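3. Desk tidying in shared rooms: materials and procedure

3.1 What counts as tidy

Earlier work on shared desks tends to ask people how tidy a desk is and leave it there. We did that too in the pilot and got very little out of it. Ratings bunched in the middle, people disagreed about whether a mug is clutter, and the same desk got a different score after lunch. So for the main study we dropped the overall rating and went item by item. For each thing left on a table top: does it stay, does it move, does it go in the bin. Three answers only. A fourth (“not mine to touch”) was suggested at the Molthorpe site and we come back to it in 3.4, as it matters more than we expected.

Following the Naqvi scheme we split items into keepers and leavers. Keepers are things with a home somewhere – pens, scissors, staplers, chargers. Leavers are things which were useful for a short while and then stopped being useful: cups, wrappers, napkins, used sticky notes. The scheme works well for most of the list. It works badly for cups, and a good part of this section is about cups.

3.2 Rooms and tables

Two sites, Arnska and Molthorpe. Both have a shared work room with plain tables, no drawers, no name cards. Anyone can sit anywhere. At Arnska the bin is next to the door, at Molthorpe there is a bin at each end of the room, and we did not move them. Moving them would have made a cleaner comparison but the people who use the rooms every day would have noticed straight away, and we wanted normal behaviour as far as we could get it.

Tables were wiped before every session. Chairs pushed in. Windows left as found. Light was not controlled, so some sessions have hard shadows across the table top and some don't; we checked whether this changed the answers and saw nothing worth reporting.

3.3 Items

The full list has 14 items, of which 10 were used at both sites. The other four were dropped from Arnska after the first week, mostly because they kept going missing (the good scissors especially). Items were set out singly or in small groups, with a wide gap between them. Early on we tried crowded layouts but people then tidied the crowd as a lump, sweeping the lot to one side, and we could not tell what they had decided about any one thing.

The paper cup and the marker are the pair we use most. Both are cheap, both easy to replace, both turn up on real desks all the time. They differ in the way we care about. A marker is plainly a keeper. A paper cup is a leaver if it has been drunk from, and a keeper if it is clean and somebody is about to use it, and from across a room the two look the same. Figure 2 has the cup standing upright and empty on the white table top, with a marker on the same table.

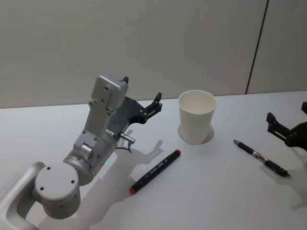
Plain cups were chosen over printed ones. With a printed cup people said where it came from, which café, who usually goes there, and then they were guessing an owner and not judging the cup. A plain one gives them less to go on. We bought a single batch of 890 and used a fresh cup for each session, so there was never a dent or a coffee ring to give a hint either way. Cups were always set down rim up. On its side a cup reads as rubbish to nearly everyone – we tried it in the pilot and stopped, there was no spread in the answers at all.

Markers were checked for ink and capped. An uncapped marker gets picked up and capped before anything else happens, which is a nice finding but not ours to chase here.

3.4 Procedure

Participants came in one at a time, were told the room was needed at the next hour and asked to get the table ready. No more than that. If they asked what “ready” meant we said “however you'd normally leave it”. Most did not ask. A tray and a small pot for pens stood on the side shelf and the bin was in its usual place. No time limit, though hardly anyone took long over it.

Afterwards they went through the items with us and gave a reason for each. Reasons were written down in there own words and sorted later by two of us working apart, using the Wasitz headings (use, owner, dirt, looks). Where we disagreed we kept both codes and did not force a choice. This makes the tables in Section 4 a bit messier, but forcing it hid the cases we most wanted.

On the fourth answer. At Molthorpe several people left the cup exactly where it was and said it might belong to someone. Under the three-answer form that goes down as “stays”, the same as a person who thinks the cup looks fine there. Clearly not the same thing. From August onward we marked these seperately on the sheet, and the earlier sheets were recoded where the written reason was clear enough. Where it wasn't we left them as “stays” and they are flagged.

3.5 Limits of the setup

A few, briefly. The tables are barer than most people's desks, so each item stands out more than it would at home. Paper only – no china mugs, and a mug has an owner in a way a paper cup mostly doesn't. Nothing was spilt, sticky or half full, on purpose, which means we can say little about disgust. And both rooms are work rooms. A kitchen table with the same cup on it might well go differently, people we spoke to thought it would, but we have no kitchen data to set against that. Layout sheets for both sites are in the appendix, including the four items dropped at Arnska.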